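Werkley help desk: Kondico folding line, our site
Ticket status: open, waiting on supplier
Raised by: Nelli Sjöberg, laundry and returns
Subject: Folder keeps spitting out thin tops, and the job sheet timings need looking at

Hi all, me again! I know this one has been bouncing between queues, so I'm putting everything in one place. Sorry in advance for the length, but Oksana asked for the whole story and I do like to talk.

So, the Kondico folder is still rejecting anything light and floaty. Shirts, fine. Towels, lovely, it does those better than I ever did. But give it a see-through top or a scarf and it picks the thing up, has a little think, drops it in the reject bin and shows error 65. The manual says 65 is "edge not found" and to present the item again. We've presented the same items again until we're sick of the sight of them.

What we've tried so far:

Cleaned both sensors with the cloth that came in the kit. No change.

Restarted at the wall, waited two minutes, started again. It folded one blouse beautifully and then went straight back to 65. (I cheered. Too early.)

Turned the fabric setting down from medium to light. This made it slower on everything and it still wouldn't take the thin stuff, so Vsevolod put it back to medium.

Swapped the white feed mat for the dark one from the spare bay. Better for the cream and beige things, worse for navy. I'd call it a draw.

Vsevolod from maintenance reckons it can't tell where a thin edge stops and the fold underneath starts, and having watched it for a good part of the morning I'm inclined to agree. When you do it yourself you don't look for the edge, you feel for it. You get the top hem between finger and thumb, let the rest drop, and the weight of it tells you which way round it wants to go.

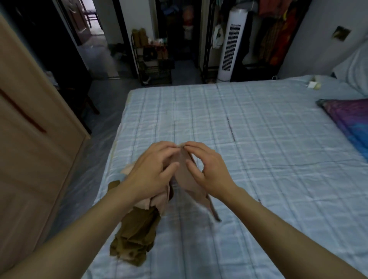 I said as much to Marichka on the Kondico support line and she was really nice about it, but she wanted to know how many seconds it takes me, and I hadn't a clue. I've been folding since before we had the Dristano contract and I've never timed a blouse in my life!

Which brings me to the other half of this ticket, and please don't split it off again, because the two go together. Since April the folder does the bulk and the four of us do "exceptions". Sounds restful. But exceptions means every awkward item in the building, one after another, with no easy towels in between to give your hands a rest. The screen still gives us the old target, the one worked out when it was all mixed. Jozefína was showing as 97 behind at dinner time and she hadn't stopped once. She was quite upset, and I don't blame her.

I'm not against the machine, I want that written down. My shoulders are a lot happier without the sheets and I wouldn't go back. We put around 2,000 pieces through on a busy day now and we go home on time. I'd just like the screen to know what we're doing these days.

What I'm asking for, then:

Can Kondico tell us if there's an update for thin fabric, or if it's simply not made for it? If it isn't, we'll stop feeding them in and save the bother of fishing them out of the bin.

Can somebody at Werkley change the target for the exceptions bench, or switch it off until it's been worked out properly?

And can rejects come out on the left? At the moment they come out behind us and we're twisting round all day.

Update, 10.40

Oksana here, adding to Nelli's note. Target display for the exceptions bench is now off. Supervisors can still see the piece count but it won't go red. New timings to be agreed with the people on the bench, so please send me your thoughts.

Update, 14.15

Marichka rang back. There is an update but it's being tested at Antoniuk first and she wouldn't give me a date. For now she says to sort thin items out before the feed and leave the dark mat in. Vsevolod has marked up a crate for them next to the scales. He's also measured up for moving the reject chute and says it needs a longer bracket, which he's ordered.

Screen is much nicer without the red, thank you Oksana! Still getting 65 on the odd lined skirt, so please keep this open. I'll write down which ones.

Nelli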